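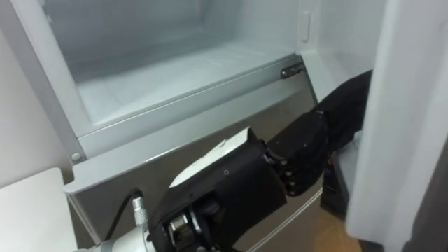

Compartimento do congelador aberto e vazio.

Perguntas frequentes – Arrendamento de férias Niver

A que horas posso entrar no apartamento?
A entrada faz-se a partir das 16h00. Se chegar mais cedo, pode deixar as malas na receção do edifício Sudinier, que abre às 9h00.

Até que horas tenho de sair?
Até às 10h30. Em agosto não aceitamos saídas tardias. Nos restantes meses, peça na véspera e confirmamos por mensagem.

O que devo deixar feito antes de sair?
Lave a loiça, leve o lixo para os contentores da rua e retire toda a comida do frigorífico e do congelador. Não é preciso desfazer as camas.

Posso deixar mantimentos para os hóspedes seguintes?
Só sal, açúcar e azeite por abrir. O resto é deitado fora na limpeza.

Quanto é a caução?
A caução é de 800 euros para os apartamentos T3 e é devolvida no prazo de 8 dias úteis após a saída. Nos estúdios não cobramos caução.

Há estacionamento?
O edifício Sudinier tem 34 lugares na cave, um por apartamento. O número do lugar vem no e-mail de confirmação. O edifício Gape não tem garagem – o parque público mais próximo fica na rua de trás e é pago entre as 8h00 e as 20h00.

Aceitam animais?
Sim, no edifício Gape, até dois por apartamento. No Sudinier o regulamento do condomínio não permite.

A roupa de cama está incluída?
Está, tal como as toalhas de banho. As toalhas de praia não. Em estadias superiores a uma semana há uma troca a meio.

Como funciona o wi-fi?
A rede chama-se Clelon e a palavra-passe está na pasta de informações, em cima da mesa da entrada. Se não tiver sinal, desligue o router da corrente durante um minuto e volte a ligá-lo.

Posso cancelar a reserva?
Até 30 dias antes da chegada devolvemos o valor total. Depois disso retemos metade. Não há reembolso nas 48 horas anteriores à entrada.

Perdi a chave. O que faço?
Ligue para o número indicado na pasta, a qualquer hora. A substituição custa 25 euros e é descontada na caução ou paga na receção.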